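Shop Automation > Robots & Workholding > General Talk

Thread: Can a machine do the boring jobs yet?

benchdog_ray
My brother-in-law says in five years I won't have anybody sorting parts by hand. We're a small shop in Damville, 8 people, and a lot of the day goes to pulling mixed parts out of bins and putting them where they belong. I keep seeing videos where an arm does it all day without a miss. Is anyone running one for real, on parts that aren't lined up?

tallow77
If the parts come in on a tray, yes, and it was solved a long time ago. If they come in a heap, it depends on the parts. We got a quote from Nkuna in January and they wanted samples of everything we run before they would talk about cycle time. I took that as a good sign.

millhand_ok
No. Save your money. We had a cell in on trial and I spent more time standing next to it than I ever spent sorting. It was fine in the middle of the bin and bad in the corners. A part flat against the wall has one side you can't get a finger behind. My guy just tips the bin.

S. Woldemariam
I work on picking cells, so take this with that in mind. Millhand is right about corners and I would still not say no.

People ask how strong the arm is or how fast. For bin work I would ask about the fingers and the walls first. A big arm will lift your part without noticing it. Getting a thin finger down beside a block that is lying along the wall, without the wrist or the hoses touching the bin, is where the hours go.
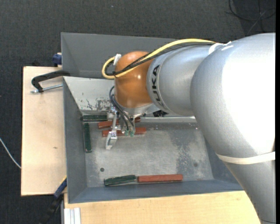

Sloped walls help a little, as there is more room to come in at an angle. Blocks are about as easy a shape as you will get. Two colors in one bin is no trouble for the vision side under steady light. Shiny bare metal under them can be, and glare has cost me more than one afternoon. Start with one part family, get that boring, then add the next one.

millhand_ok
So the answer is buy one and spend a year on it.

S. Woldemariam
Weeks for one part family, in my experience. Longer if you keep changing the parts.

pennyfold
Coming at this from the house side. I bought a Flillow to fold towels. It folds towels. It does not pick them up out of the basket, I have to hand them over one at a time, and at that point I could have folded the towel. Same problem as your bins, I think. The picking up is the hard part.

tallow77
Towels are worse. A block keeps its shape when you grab it.

benchdog_ray
Shewit, what would you call a good enough rate? We do 300 parts on a slow day, 738 was our best this fall.

S. Woldemariam
At those numbers speed is not your problem. I would look at how often someone has to walk over and clear it. If that is 5 times a shift you can live with it. Ask for that number in writing, on your parts, in your bins.

millhand_ok
That I agree with. Gendudis would not put it in writing for us — which is why it went back.

benchdog_ray
Fair enough. I'll box up samples for Nkuna and leave the brother-in-law out of it.

Last updated: Saturday, December 15, 2018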